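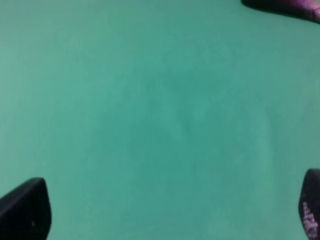
Otasard green table cloth, 200 cm long, plain

Posted July 14, 2025

I was looking for a plain green cloth for my work table for a long time. I practice drawing from small things, mostly vegetables, and the table I have is scratched and too shiny to put anything on it. The Otasard cloth cost me 59 dollars with the delivery to Aketthorpe. For one piece of cloth this is a lot of money, so I used it every week since October before I wanted to write something.

First the color. In the shop it is called only "green", and this is correct when you stand back from the table. When you come very near, it has more blue in it than I expected, almost a sea color. I like it, but if you need the same green from every distance you should ask for a sample first. The shop in Prollville sends one for free if you write to them, and I regret that I did not do it.

The surface is matte, and this is the reason I keep it. My old cloth was a kind of satin and under the lamp it made a white stripe in the middle. With the Otasard the light becomes only a little paler in one area and a little darker in another. There is no pattern and nothing printed on it, so the eye stays with the thing you put there.

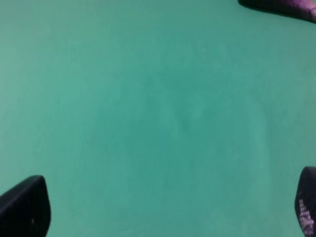

Does the color stay after washing? asked Pornthip Panyasiri under my first short note about this cloth. I washed mine four times in cold water, with a mild soap, and I do not see a difference. I never tried warm water. The label says no dryer, and I believe the label.

Ironing is more difficult. The cloth comes folded in a small packet and the fold lines are strong. I ironed it from the back side, on low heat, and most of them went away. One diagonal crease is always coming back. For drawing it does not disturb me much, you can put the objects to the side of it. A person who sells things online will maybe be angry about it.

Now the use. Dark and glossy things look very good on it. An eggplant is the best example I know: the purple stays deep, the small bright point on the skin is easy to see, and the shadow under it is soft and has a clear shape. Yellow is also nice against this green. I have a pale gray-white background behind the table and the two colors are calm together.

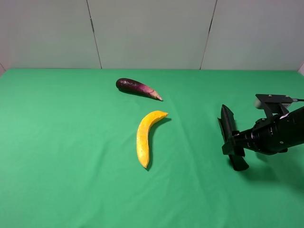
Too saturated for vegetables, one reader wrote to me, because the green goes into everything and a light skin will look sick. I agree with half of this. On very pale things, for example garlic, I do see a little green on the lower side, and then I change to a beige cloth. With strong colors I have no such problem.

It is less good for black things. Black leather, or something with a grain like leather, eats the light, and the cloth gives almost nothing back to help you. You must bring a lamp close and turn the thing slowly until the small bumps show.

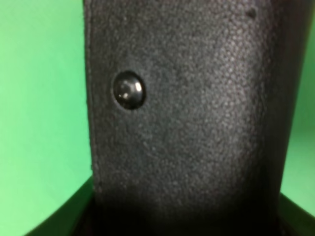 A shiny part, like a round snap button, is easier — it takes its own bright point from the lamp, and you can begin the drawing from there. But this is the same on any matte cloth, so I do not take away a star for it.

Good: matte, no pattern, washes well, lies flat enough. Not so good: the price, the one crease, and a color name that says too little. Four stars from five. I would buy it again in the same size, and I would ask for the sample.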